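Worktop clearing at Plungate: simulation stage complete
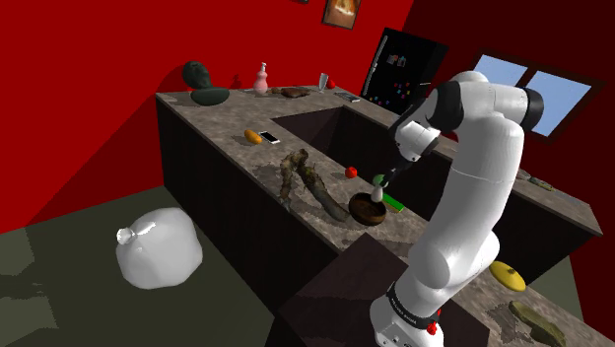

The arm over the wooden bowl, simulated kitchen.

The clearing cell for the Plungate test kitchen has finished its simulated runs. Kelly Mapplebeck's team put the arm through 3000 pick-and-place cycles on a cluttered island worktop, with fruit, glassware and odd shapes mixed in. Layouts were changed every 28 cycles.

For kitchen staff, the main change is to the end-of-shift reset. The arm will sort small items into bowls and trays – washing up, knives and anything hot stay with people. No posts are affected. The 17 staff on the late rota will each have a half-day of training on stopping the arm, clearing a fault and restarting.

Wayne Bainbridge is rewriting the reset checklist and wants comments from both shifts by 2/12/24. Printed copies are in the Whitlock office. Faults found during training go to Gemma Haworth, with the cycle number if it is shown.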